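자동화·로봇 > 장비 구매/예산

핸드헬드 그리퍼 6대 도입 예산, 소모품은 얼마나 잡아야 하나요

문손잡이 조작 데이터 수집용으로 Iltitz 핸드헬드 그리퍼 6대를 구매할 예정입니다. 본체 견적은 받았고, 소모품과 지그 항목이 비어 있습니다. 총무팀에서 4월 전에 연간 금액을 확정해 달라고 합니다. 현재 작업대 구성은 첨부와 같습니다. 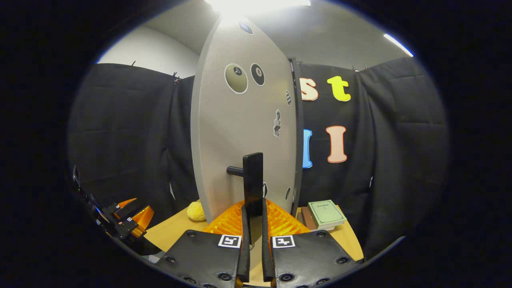 예비 핑거는 본체 견적에 포함되지 않아 별도 발주해야 합니다. Zamton 호환품은 한 쌍에 135달러이고 최소 주문 수량이 5쌍입니다. 손잡이 지그는 회색 패널에 검은색 세로 바와 짧은 가로 바가 같이 달린 형태이고, 주황색 받침으로 탁상에 세워서 씁니다. 지그도 그리퍼 수만큼 사야 하는지, 공용으로 돌려도 되는지 궁금합니다.

Bhatia
핑거는 최소 수량인 5쌍으로 시작하고 반년 뒤 교체 이력을 보고 추가하십시오. 675달러에 운송비와 관세를 별도 항목으로 잡으면 됩니다. 지그는 동시 작업 인원 기준입니다. 6대를 한꺼번에 돌리지 않으면 같은 수량은 필요 없습니다. 다만 손잡이 형상이 한 종류면 데이터가 편중되므로, 같은 지그를 늘리는 것보다 교체용 손잡이에 예산을 쓰는 편이 낫습니다. 핑거의 마커도 오염되면 인식률이 떨어지니 재출력 비용을 소액 넣어 두십시오.

Grikia
저희는 지그 공용으로 씁니다. 별문제 없었습니다.

lab_pm2
호환품은 발주 전에 볼트 규격부터 확인하세요. 저희는 안 맞아서 반품했고 왕복 운송비를 부담했습니다. 받침은 출력물이면 파일만 보관해 두고 예산에서는 빼도 됩니다.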